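Shoe smell by the back door, what works??

Two pairs of slides, worn barefoot all July. Washed them twice, still stink. Do I just toss them?

**gandex_mom**

Baking soda paste, old toothbrush, leave it 90 minutes, rinse. Then air dry on a wire rack so the soles arent sitting flat.
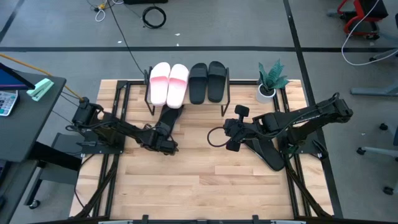
**Vaverex**

- dont put them in the dryer, mine shrunk
- no direct sun either, straps went stiff

**dufour22**

Just buy new ones. Foam holds smell forver imo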